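斯基文湖湾铁人三项赛6月开赛 报名通道今日开启

3月30日(星期二)，斯基文（Skiven）讯——斯基文湖湾铁人三项赛组委会今天宣布，本届赛事定于6月举行，个人组和接力组的网上报名同时开放。本届总名额为500人，包括接力组队员在内，报满即止，不设现场报名。

比赛分为标准距离和短距离两个组别。标准距离为游泳1.5公里、自行车40公里、跑步10公里；短距离为游泳750米、自行车20公里、跑步5公里。接力组只在标准距离中设置，每队三人，各完成一个项目，队员可以男女混编。

标准距离参赛者须年满18周岁，短距离须年满16周岁，年龄以比赛当日为准。未满18周岁的选手需由监护人签署同意书，并在领取参赛包时提交原件。境外选手可凭护照报名，领物时须出示同一本护照。

今年的自行车赛段有较大调整。往年选手需要在湖滨路折返四次，弯道多，超车困难。新路线从转换区出发，沿湖东侧公路驶向普伦布里奇（Plunbridge），在镇北环岛折返后原路返回，全程封闭机动车道。普伦布里奇镇内有一段石板路，赛前会铺设橡胶垫，但仍建议选手在该处减速，禁止使用休息把。

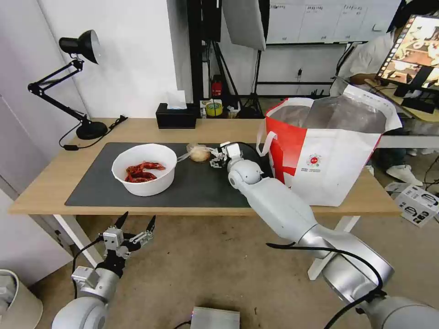

本页最后修改：3月，赛事新闻组

游泳赛段仍在湖湾内进行，采用滚动出发。选手按报名时填写的预计成绩分批下水，计时从通过出发拱门时开始。水温低于16摄氏度时必须穿着防寒泳衣，高于24.5摄氏度时禁止穿着。当天的水温由裁判长在出发前一小时公布。

跑步赛段为两圈，短距离选手跑一圈。路面以沥青和压实砂土为主，终点设在游船码头旁的草坪。补给站提供饮用水、电解质饮料和香蕉，能量胶需自备。选手只能在补给站前后的标线之间丢弃杯子和包装，在其他路段丢弃的，每次罚时一分钟。

赛事总监Zihan Qian表示：“去年收到的意见里，提得最多的是自行车折返点太挤。新路线我们在秋天和冬天各骑过一遍，路面和视线都比原来好。坡度也大了一些，从普伦布里奇回来的那一段，大家最好留点体力。”

计时服务由格伦达（Grunda）计时公司提供。每位选手在领物时领取一枚脚踝计时芯片，过终点后交还工作人员。遗失芯片的，需按报名页面公布的标准赔偿。分段成绩在比赛当天可在线查询，正式成绩在申诉期结束后发布。

参赛包须在赛前一天由本人领取，地点为斯基文体育馆东门，不接受代领。自行车及头盔检查也在同一天进行，未通过检查的车辆不得进入转换区。头盔须有有效的安全认证标识，车把两端须有堵头。比赛当天早晨，转换区只供选手打气和摆放物品，关闭后不再放行。

住宿方面，组委会与湖边的Győri旅馆达成协议，选手凭报名确认邮件可预订优惠房间，旅馆在比赛日提前供应早餐，并设有可上锁的自行车存放间。预订请直接联系旅馆，组委会不代为办理。

报名费一经支付不可转让给他人。因伤病无法参赛的选手，在5月底前提交医院证明，可申请将名额保留至下一届。如遇雷电、大风或水质不合格，组委会可取消游泳赛段，比赛改为跑步、自行车、跑步的形式，报名费不予退还。

比赛当天清晨至下午，湖东侧公路实行交通管制，沿线居民的出入安排将另行书面通知。观众可在码头草坪、体育馆东门和普伦布里奇镇北环岛三处观赛，请勿携带宠物进入赛道两侧的隔离区域。

媒体采访证申请与报名咨询，请通过赛事官方网站“联系我们”页面提交。赛道图和各关门时间已在网站“选手手册”栏目中公布。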